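06/02/2025
By Gunvor Skjelbred

So my project for the semester is the corner. If you've been in our shared studio you know which one I mean, the far end where people put things down "for a minute" in the fall and then graduate. The assignment was to pick a small space, study how people use it, change it on a budget, and write up how it went. Fabrice Millet and I split the work. He did the interviews and I did the measuring, the moving and most of the complaining.

First, the measuring. The stretch of wall we had is 354 cm long, and when we started you could use maybe a third of it. I drew the whole thing in Zistoria (the free version, so my plan has a watermark across it, sorry) and then we made paper cutouts and pushed them around on the floor for an entire afternoon. I loved that part! We came up with 3 layouts, and layout 2 won because it was the only one where you could still open the window.

The display rack was the piece we argued over most. Fabrice wanted it on the long wall like a regular bookcase. I wanted it close to the appliance, so all the tall stuff would be together and the rest of the wall could stay low. We tried it my way first and I'm still happy with it.

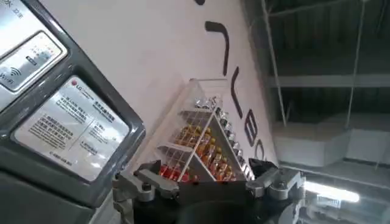 The triangular rack with its small bottles, and the gray appliance with the LG label.

What I like about that rack is the mix of thin white shelves and clear panels. You can see the bottles through it, so it doesn't feel like a big block of furniture. We went back and forth on the order too, and ended up going by color, with the amber and orange ones together on the middle tier and the red-tinted ones lower down. Charoen Mahawong, who grades us, thought sorting by size would be easier to keep up. He may be right. Ask me in March when people have been at it for a while.

The other thing I'd flag is the instruction label on the appliance. It's in Chinese, and I can't read it, so Chih-ming Chiu is writing up an English card for the wall. Until that's done please ask before you push anything.

Money: we had 1590 kroner and spent about half, mostly on shelf brackets and one very nice lamp. If I did it over I'd do the interviews before the drawing. Two people told Fabrice they wanted a place to sit, and by then I'd used up the floor.

Recent student projects
Pelletier stairwell: a bench that folds
Jonatan Løken: Where do the coats go?
Hirklow reading room, part 2
Clomlow kitchen shelves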